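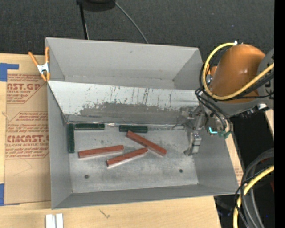

The picking arm at Badari: your questions

I run the sorting and packing room at Badari, and since the arm came in I've been asked the same things in the canteen, in the car park and once through the door of the loo. So I've written the answers down. I've used my own words, and if you want the technical version, Lorix have a thick manual and you're welcome to borrow my copy.

Is anyone losing their job?
No. There are 11 of us on sorting and there will be 11 of us when the trial ends in April. I asked for that in writing before I agreed to anything, and it's pinned up by the clock if you'd like to read it. What happens after the trial hasn't been decided. I'm not going to promise you something I don't know, but I will tell you as soon as I hear.

So what does it do all day?
It picks parts out of a bin and puts them where they're wanted. At the moment that means the coloured blocks we're using as practice pieces, red and green, lying any old how on the bottom of a metal bin. It's slower than you think it'll be! Most of us could clear the bin while it's still making its mind up, but then most of us have also had the sore wrist that comes from doing it for a whole shift.

Why blocks and not real parts?
Real parts cost money and Jorken would like theirs back without dents. Blocks are plain, they're easy to tell apart, and if one gets dropped we pick it up and carry on. We move to Jorken's brackets once I'm happy with the blocks (me, not the salesman).

What's my job when I'm on the arm?
You're minding it. You tip the parts in, you watch, you clear anything it can't get hold of, and you write down what went wrong. The bits it finds awkward are the same bits we find awkward: pieces pushed right up against the side, or two lying end to end with hardly a gap. If you've got a theory about why it keeps missing a certain one, put that in the book too. Some of the best notes so far have come from people who swore blind they weren't interested.

Do I have to do it?
Not during the trial. It's a sign-up sheet and you can take your name off it. I'd ask you to try one session before you decide, only because I was dead against it myself and I've come round to quite liking it. Quite.

Will I be paid more?
You get the machine minder's rate for the hours you're on it, same as on the Tóth wrapper. It goes on your normal timesheet, under code 129. Please don't write "robot" in the box, payroll send it back to me.

Is it safe to stand next to?
Stand behind the yellow line when it's moving. Stop it before you put your hands in the bin, every time, even for one piece, even if it looks like it's having a rest. It might only be waiting for its next instruction. The stop button is the big one and nobody will ever tell you off for pressing it. I've pressed it because I sneezed.

What training do I get?
Two sessions of 4 hours each, with me or with the Lorix engineer. The first is all starting, stopping and clearing. The second is when you learn to change the pick order and sort out the simple faults. If you want a third, ask.

Is it watching us?
It has to see the bin to do its job. It doesn't time your breaks and it isn't linked to the clocking-in system. I had the same worry, so I asked Lorix straight out, and their reply is in the folder on my desk.

I miss having someone across the bench to chat to. Is that just me?
It isn't just you. This is the thing I hadn't thought about, and it came up on the very first afternoon. Sorting was always a job you could natter through, and minding can feel a bit lonely. So we now swap over halfway through the shift, and I've asked for the minder's stool to be moved to face the packing benches. If that doesn't help, come and say so and we'll try something else.

Who do I moan to?
Me, first. If it's about me, there's the box outside the office.

Last updated March 17, 2021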